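Boltovov FC Supporters Board > First Team > Do we keep Bedoya at left back?

touchline_ed
Evening everybody. I've been chewing on this since the Jurnero game and my wife is tired of hearing it, so you all get it instead. Jhair Bedoya has started 6 in a row at left back now, with Dobson out, and I think he should keep the spot even when Dobson is fit again. He gets forward, he talks to the winger, and he's got that lovely early cross that we haven't had on that side since I don't know when. I know he was caught upfield for their second goal, but somebody in midfield has to cover him, and for me that one's on Alva.

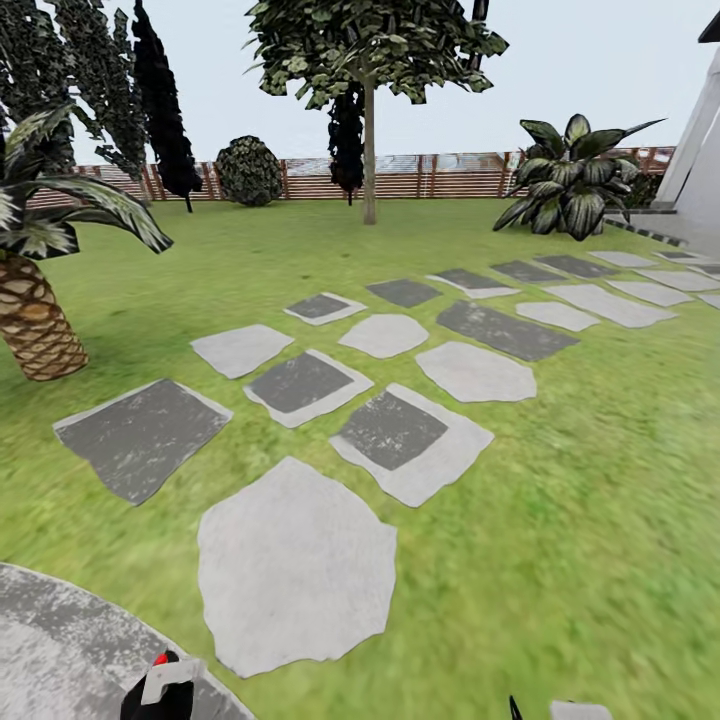

MaiEnder139
Oh Ed, I love you but no. Alva was covering the other side because our right back had gone wandering too! You can't ask one man to sit in two places. Dobson has 139 games for this club and I can remember maybe a handful where a winger really got the better of him. Put the captain back in when he's ready and let the kid learn from him a while longer.

touchline_ed
All fair, and I'd never say a bad word about Malcolm, he signed my daughter's scarf in the rain one February and stood there chatting with her for ages. But he's been out a long time and the games are coming thick and fast. I'd ease him in off the bench, last half hour, when we're protecting a lead and his reading of the game is worth more than his legs.
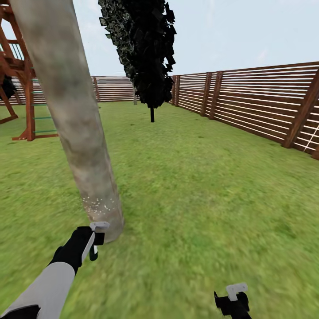 And before anyone brings it up, yes, I did say the same thing about the goalkeeper last season and yes, I was wrong about that one (very wrong, I've bought the drinks for it already).

cuervo_corner
I was with the away end at Indelari, 775 of us and every one hoarse by the end, and from up there you could see how much higher the whole team plays with Bedoya in. Yesenia next to me said the same and she's usually the first to complain about him. We do leave a gap behind, though. I can't argue with that. 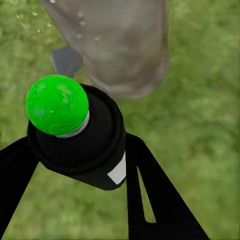 A green ball, grass behind it

MaiEnder139
A higher line is wonderful until you meet somebody quick. We've got Indelari again at home and their number 11 is going to be licking his lips. Did you not see the space he had in the first ten minutes?

touchline_ed
I saw it, and I also saw that he did nothing with it! Anyway, I wrote out how I'd manage the next couple of matches, so tear it apart at your leisure.

1. Jurnero away: Bedoya starts, Dobson on the bench, Alva told in plain words to stay on the left when the kid goes forward. 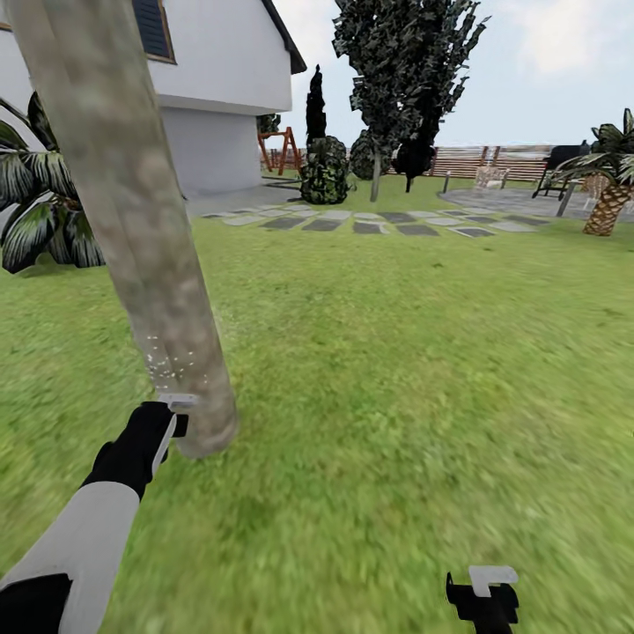

2. Indelari at home: same again if we got a result. If we got a hiding, Dobson starts and I'll come back on here and say sorry to Mai.

cuervo_corner
I'd go with that, though I'd want Dobson on by the hour either way.

MaiEnder139
I'd swap your 1 and 2 around, but I'll be there singing for whoever's picked. Meet at the usual gate, quarter past six?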